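Folding for the narrow shelf

The shelf in the spare room is 30 cm deep, and most folding advice assumes something closer to 45. I've been reworking how I fold heavier cloth so that it fits without hanging over the front. These are my notes so far, mainly for my own reference.

The first variable is thickness at the seams. A flat piece of cotton folds to a predictable height – layers times thickness. Anything with double seams, a waistband or a fly doesn't behave that way. The seams stack on one side and the pile leans. With trousers I now fold leg over leg, then turn the crotch point in so the long edge is straight, then bring the hems up to just short of the waistband. Stopping short matters. If the hem lands on the waistband, the stack gains a ridge and the next pair slides off it.

Zippers get closed first. An open one spreads the front panels and the fold line wanders. I also alternate the direction, waistband left and then waistband right, which evens out the height over four or five items.

Bags are a separate problem. Canvas holds its shape and pushes back, and padded straps won't compress to any useful degree. I tuck the straps behind, lay the flap down and press from the base toward the opening to get the air out. A bag treated this way goes on the bottom shelf, on its side.

All sorting is done on the wooden table, in decent light, one item at a time.
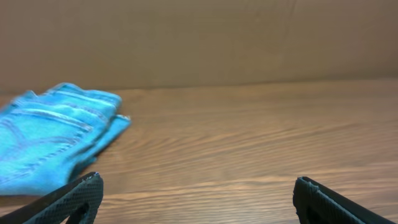
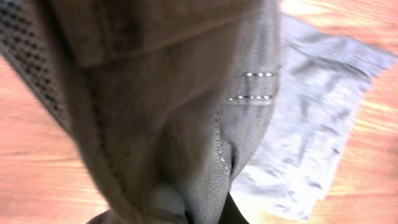
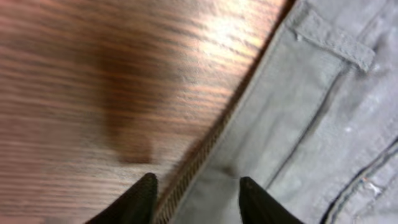 Inês Vieira wrote in after my October post on drawers to say that she gave up on thirds altogether and rolls everything heavier than a shirt. By her account rolled denim takes up the same depth as folded, but you can pull one pair out without disturbing the others, and the creases across the knee go away. She does admit the rolls come undone unless they're wedged in tightly.

I tried it with 2 pairs. The depth claim is right to within a centimetre. The wedging is the weak point, as my shelf has open ends and the outer roll works loose whenever I take one from the middle. A Sekico divider at each end would fix it, but they're sized for a deeper shelf and would need trimming. I've measured for that and haven't cut anything yet.

For now the trousers stay folded and the towels are rolled. Next job is the winter jumpers, which are too bulky for either method and may have to go in the Nilel box under the bed.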